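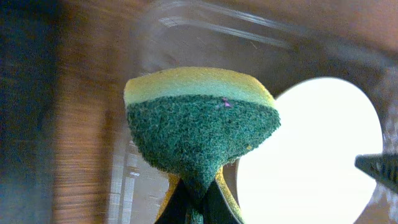
Search this site Go

Last updated 6 January 2020

Millov Kitchen: progress report to the Pugh Fund

We are really pleased with how the washing-up side of the kitchen has come on since August. When we last wrote, the sink area was the part people grumbled about most — old cloths shared between every job, nowhere to put a dripping plate, and a tap that only ran hot when it felt like it. Your grant has let us sort out nearly all of it.

Spending so far comes to £1382. Most of this went on the new tap and on the draining shelf from Rerkar, which runs the full length of the sink and is a joy to use! We also bought 40 sponges, the ordinary sort with yellow foam on one side and a green scouring pad on the other. The foam side is for plates, cups and glasses and the green side is for baked-on food. We did try plain cloths for a while, but they were hopeless on porridge pans and took an age to dry.

Sponges do wear out faster than we had budgeted for. The green pad starts to fray along its edges, bits get caught in the fibres, and by then it is time for a new one. Old ones go to the bin cupboard for cleaning the outside drains, so they get a bit more life.

Lunch groups now wash up after themselves on all 4 sessions, and the kitchen is clear well before the next booking comes in (a big change from last summer, when we were often still scrubbing as people arrived). Weveo have quoted for a second sink and we will send the figures when we have checked the pipework.

Still to do: a hook rail for the brushes, new labels for the crockery shelves, and a proper look at the cupboard door that sticks. We hope to have the rail up before our next report.

We use cookies to make this site work. Accept Manage settings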